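Robot club sets the table

July 2, 2018

I stopped by the Brimness robotics club last week and ended up staying the whole afternoon! The students have a new project for the summer, and it's all about food (well, toy food mostly). They want their arm to pick things up from a white tabletop and put them where they belong, and they've named the whole business Flaveck. Don't ask me why — I did ask, and I got three different stories.

Korkor Ackah, who coaches the team, has them logging 200 practice grabs before anybody touches the code again. Soft things and hard things go out together, with a strawberry or two, a peeled banana and an orange slice sharing space with a Heinz ketchup bottle on a gray dish.

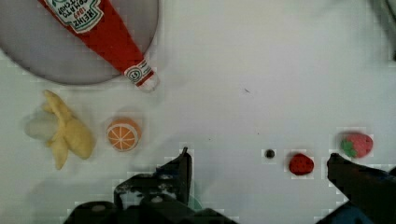

Can new students still join the club?
Sign-up opens again in September, and there are 8 spots for beginners.

Salamatu Gyamfi writes most of the gripper code, and she told me the small stuff is what keeps her up at night. Close the fingers a hair too early and you've got nothing. She was on her third notebook when I met her, and I couldn't read a word of it — lots of arrows, though.

The club still needs $300 for spare motors. You can drop off a check at the Tellbridge front desk any weekday.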